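I reached Kanyarat Jitpraphai in the middle of her folding, which suits me fine, because folding is what I wanted to ask her about. She does it on the bed, on top of a pink and white checked sheet, with the big window beside her and the apartment buildings across the way.

"I hate a folding table," she told me. "A bed is the right height if you kneel, and you can't go to sleep until it's clear!" 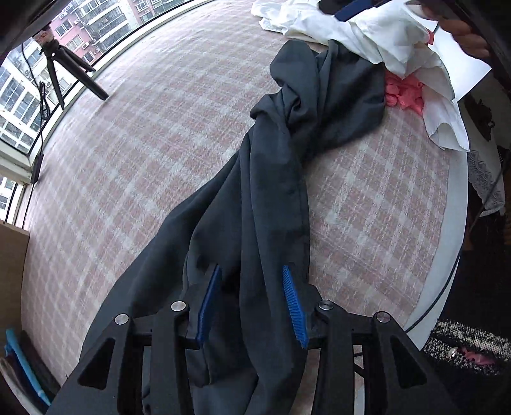
So does she sort before she starts?
"Darks first, then whites, then whatever's left over. I like to get the big pieces out of the way."

She learned all this at a laundry in Grendonham, where she once got through 894 pieces in one November – she kept a tally in a notebook, and she still has it. These days it's only her own clothes, and she gives herself 35 minutes. I asked about soft pants with elastic waists, my personal enemy (mine end up rolled in a ball at the back of the drawer).

"Everybody fights the waistband," she said. "Leave it alone. Lay one leg over the other, smooth down from the top, and let the elastic pucker all it wants."

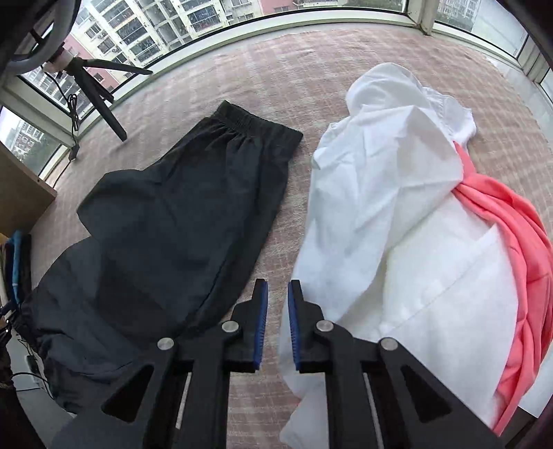

How many folds does a pair of pants need?
"Two for a shelf, three for a drawer. After that you're just making a brick."

She's less strict about white things, which she shakes out hard and folds loosely. Ironing she gave up years ago, back when she lived on Moncrieff Street, apart from one good shirt for weddings. I told her I'd try the leg trick that evening, and I did – four pairs, all of them in the drawer, and it even closes.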